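Keeping a Small Kitchen Counter Usable

Updated December 15, 2019

Most small kitchens have one good stretch of counter, and everything ends up on it. The tips below come from a rental kitchen on Berkesura Street that I cooked in for years.

Crumbs first. Unplug the toaster, let it cool, slide out the tray and empty it over the sink. Do this every couple of weeks if you make toast daily. A dry pastry brush gets the crumbs out of the corners. Don't turn the toaster over and bang it. 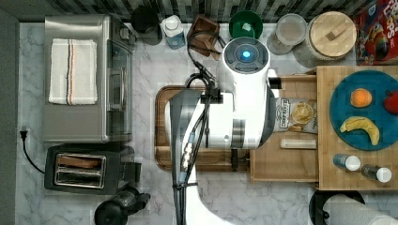

Toaster ovens need the same attention. Wipe the glass door with a paste of baking soda and water, leave it for 15 minutes, then wipe again with a damp cloth. Take towels off the top before you switch it on.

Marble and acid don't get along. Lemon juice, vinegar and tomato sauce will leave dull spots, so blot spills right away and wash with a drop of dish soap in warm water. Skip the vinegar sprays people recommend for everything else. Fine etch marks on a honed top can sometimes be rubbed out with marble polishing powder. A polished top is a job for a stone shop.

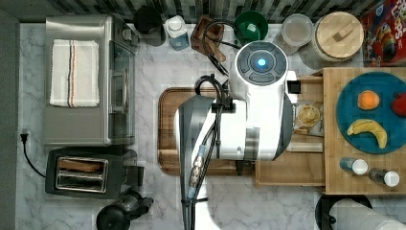
Knife blocks collect dust in the slots. Shake the block out upside down over the trash, then run a thin bottle brush through each slot. Dry knives completely before they go back.

For cutting boards, wash both sides even if you used only one. A board that gets wet on one face will cup. Stand it on edge to dry overnight.

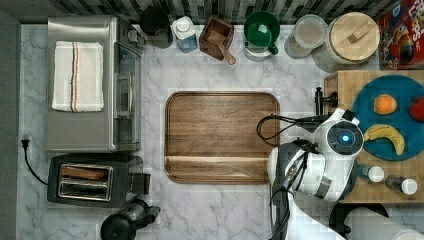 Oil the board when water stops beading on it. Use food-grade mineral oil, never olive oil, which goes rancid. Warm the bottle in a bowl of hot water, wipe on a generous coat, and come back in 60 minutes to take off the extra. My neighbor Heikki Suominen adds beeswax to his, and it does last longer.

If the surface feels fuzzy after washing, let it dry and sand with the grain. Start at 150 grit if there are knife scars, otherwise go straight to 220. 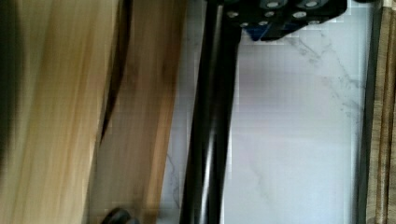
Dampen the wood, let it dry, and sand once more before oiling. Onion smell comes out with coarse salt and half a lemon, but keep the lemon off the marble.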